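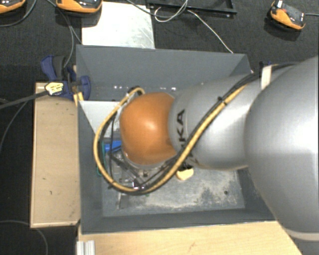 2020-01-07

Spent the morning reading the draft amendment to the small claims rules. It is 17 pages with the annexes and most of it is renumbering. The part that matters to me is the change to the filing deadline. Under the old text you had 50 days from the date of the written notice. Under the new one the clock starts when the notice is received, and the sender has to prove receipt.

That would have helped in the Divora case. Their letter went to the old address in Ban and sat there, and the court counted the days anyway. I wrote to the clerk to ask if the change covers claims already filed. No answer yet. My guess is no – article 4 says pending matters stay under the old rules.

The claim limit goes up from 700 to 900. Not much, but it would let the Prikura tenants file for the full deposit without giving up part of it.

Lunch at my desk. In the afternoon I redid the notes for the Jovura talk and cut the section on appeals, which was too long. I still need a plain sentence for "service by publication" that people will understand the first time they hear it.

Comments on the draft close in March. I want mine sent well before then. Printer is out of toner again – buy some tomorrow, and stamps.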